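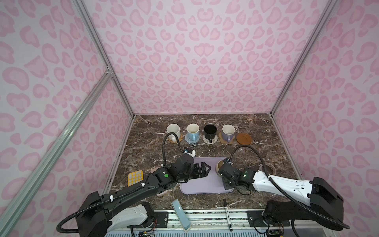 Grip fault on the mug cell, 25/08/2025

The two-arm cell at Karnau is back on short runs after the grip fault logged last week. In a set of 99 mug placements the right gripper let go early 2 times, both while the mug was still above the coaster. One mug chipped. The arms did not touch each other and no one was hurt.

Voicu went through the logs and found that the gripper was reporting a firm hold at a lower force than it should.

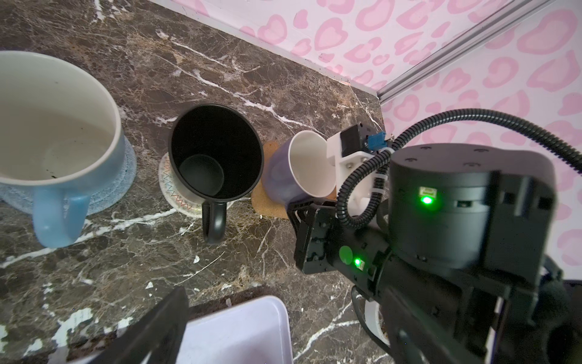

Handles make it worse — a finger that lands near one can slip as the mug tilts, and the force reading hardly changes. Fanus has sent a corrected settings file, which is now loaded on both arms.

Until Alum signs off the change, please keep to half speed and keep hands out of the booth while the arms are powered. If a mug drops, press stop first and clear up afterwards. Report it under fault 2274, even if nothing breaks. The full run of 52 tests is planned for September. 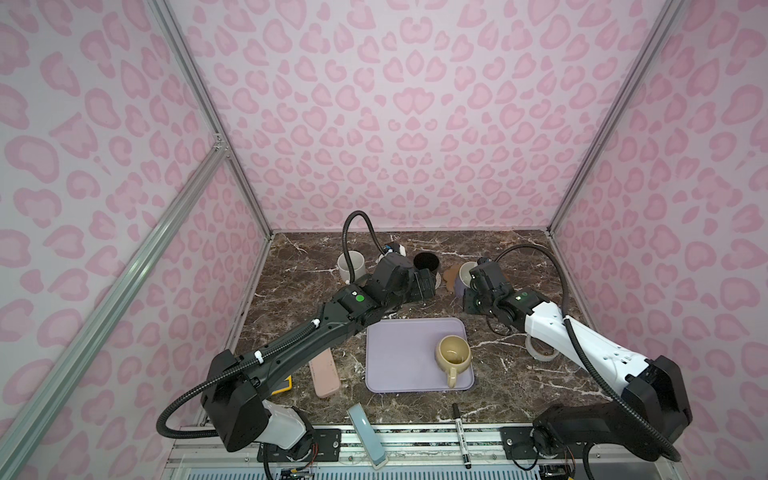
Both arms at the mug cell, Karnau.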